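Workshop tables: which tips are worth your time

Most advice on making a table stand steady gets copied from one page to the next, and a fair bit of it was doubtful to begin with. I have had a plain white-topped table with four black legs in the workshop for years and have tried nearly all of it. What follows is what I'd still do, and what I wouldn't bother with again.

Folded card under the short leg

Everyone does this and everyone knows it doesn't last. Card squashes, then it soaks up whatever you mop the floor with. If you must pack a leg, use a thin slip of hard plastic cut from an old lid, and stick it to the foot so it doesn't wander off when you shift the table. Before you do even that, turn the table a quarter of the way round. Quite often the floor is the crooked one, and the wobble goes or moves to another leg.

Tighten the bolts, but with the table on its feet

The usual instruction is to flip the table upside down and do the bolts up hard. I'm not convinced. Done that way, the legs set themselves square to the top and take no notice of the floor. Leave each bolt a little slack, stand the table where it is going to live, lean on the middle, then tighten a bit at a time, going corner to corner. Go gently if the bolts bite straight into board. Once the thread has gone you are into glue and bigger screws, and that repair never feels quite right. 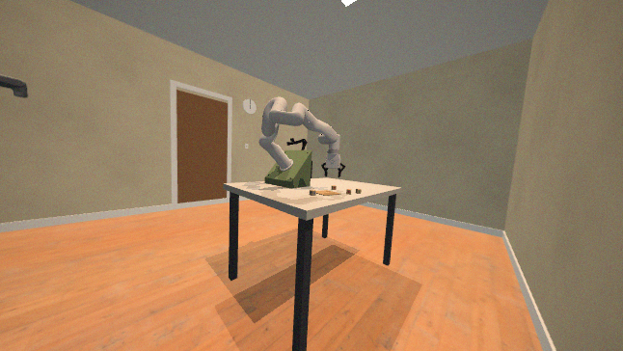 Adjustable feet are the one bought thing I would recommend, and even there I'd skip the dear ones. The Riltel set I tried claimed 825 kilos for the four. I can't think what they imagine I keep on it. A cheaper set with a wide rubber pad did the same job, and the lock nuts were easier to get a spanner on.

Anything heavy goes over the legs

This one I do believe. A thin top sags in the middle long before it complains at the ends, so put the vice or the grinder, or whatever weighs most, towards a corner or hard against the back. Bolt it through if you can. Clamps are fine for an afternoon, but they creep.

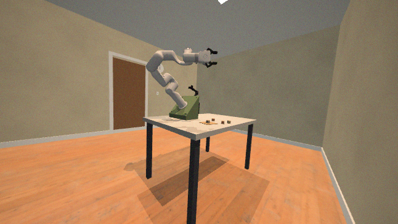

Weight kept towards the back left, with the nearest corner left clear.

White tops and what gets them clean

White shows everything, and I used to think that was a fault. Now I count it in its favour, as a dropped black screw is found in seconds. Cleaning is where the nonsense starts. Toothpaste is a mild scouring paste that costs more than scouring paste. Vinegar and bicarbonate mixed together fizz nicely and leave you with slightly salty water. Use warm water with a drop of washing-up liquid, wring the cloth out well, and dry the edges afterwards – that's where damp gets in. Pencil comes off with an ordinary rubber.

If a mark has to be rubbed down, 2,000 grit used wet is as coarse as I would go on a shiny finish, and you will still see a dull patch when the light is low. Starting at 1,000 grit, as the Nivside leaflet tells you to, simply gives you a bigger dull patch.

Keep half of it empty

Trays, racks and clip-on organisers fill a table faster than tools do. I bought the Fledine rack and took it off within a month. Pick one end for the bits and pieces and leave the rest bare.

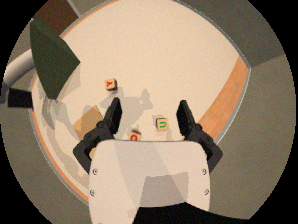

Small things at one end, bare top at the other.

Protective sheets

Clear sheets trap grit underneath and scratch the very top they are meant to save. If you want one, lift it and wipe under it every week. I know I wouldn't, so I use an offcut of hardboard for glue and paint and throw it away when it gets too lumpy to work on.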